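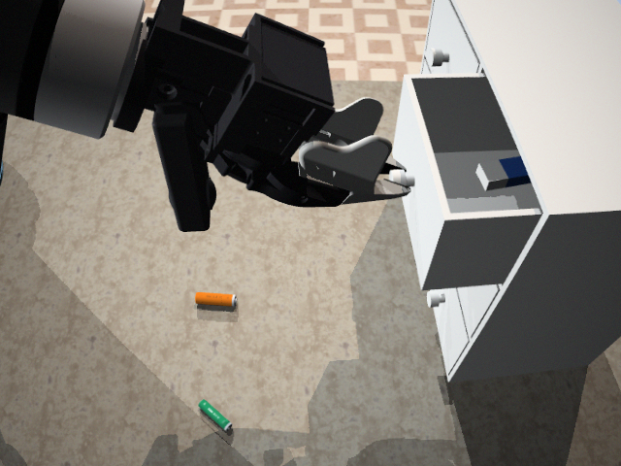

Amancay Fuentealba lost the first round in eleven seconds, and after that she took her headphones off, wiped them on her shirt and put them back on.

The Gridside Open was in its second day. It had started with 965 players spread over two halls in Drenville, and by six in the evening there were four left, all of them on the main stage or waiting beside it. Amancay was in the losers bracket. She had been there since the morning before, when a kid from Cedside knocked her down in her second match and then went out himself an hour later.

"You're jumping too much," said Nicanor Daza. He was allowed to stand behind her chair and speak between games, and he used all of the time he was given.

"I know."

"He's waiting for it. He's not doing anything else. He sits there and he waits for you to jump."

"I know, Nico."

Across the stage Patricio Ibarra was eating a banana. He had won the thing the year before and the year before that. He played a slow, heavy character that most people had given up on after the spring patch, and he played him the same way every time, walking forward and blocking, walking forward and blocking, until the other player got tired of it.

She picked the same character again. Nicanor made a small noise and stepped back.

The second round went to the clock. She stopped jumping. She walked backward until she was nearly at the wall, and each time Ibarra came in she poked him once in the shins and moved again. It was ugly to watch. Someone in the crowd whistled. With three seconds left she had a little more health than he did, and she blocked low, and then the horn went and she had the round.

"Oh, he hated that," said Nia Voyle in the casters' booth. Amancay couldn't hear it. She heard it a week later, at her mother's kitchen table in Villalba, when her brother played the whole match on his phone with the sound up.

She took the third round and the game. Then she lost the next game, quickly, and won the one after that.

It was a first to three. At two games to one she made a mistake she had been making since she was fifteen, which was to look at the other player. Ibarra had folded the banana peel and set it on a napkin next to his controller. He looked like a man waiting for a bus. She thought about that for too long, and by the time she stopped thinking about it the game was tied.

Nicanor leaned in. "Water," he said.

She drank some.

"What's he doing on wakeup?"

"Nothing. He blocks."

"Every time?"

She thought back. "Every time but one."

"So throw him," Nicanor said, and the referee waved him away.

She threw him. She threw him four times in the first round of the last game, and the fifth time he jumped, which she had never seen him do all weekend, and she was standing there with nothing pressed and caught him on the way down. The crowd got up. In the second round he came at her hard. She was down to 12 percent and stuck in the corner, and her hands were going without her - low, low, high, low - and then there was a gap, a very small one, and she went through it.

She did not remember the last hit. She remembered that her chair rolled back and bumped Nicanor in the knee.

Ibarra came over and shook her hand. "You should have thrown me yesterday," he said.

"We didn't play yesterday."

"No," he said. "That's true." He went back for the napkin and took it with him.

There was still the final. Cristóbal Benítez had been sitting at the side of the stage for 34 minutes with his hood up, and he had not lost a game since the pools. The stagehand asked Amancay if she wanted the five-minute break. She said she did. She went down the steps and out through the side door to the parking lot, where it was November and getting dark, and stood between two vans with her hands under her arms to keep them warm.

Nicanor came out after her, limping a bit.

"Benítez jumps a lot," he said.

"I know," she said. They went back in.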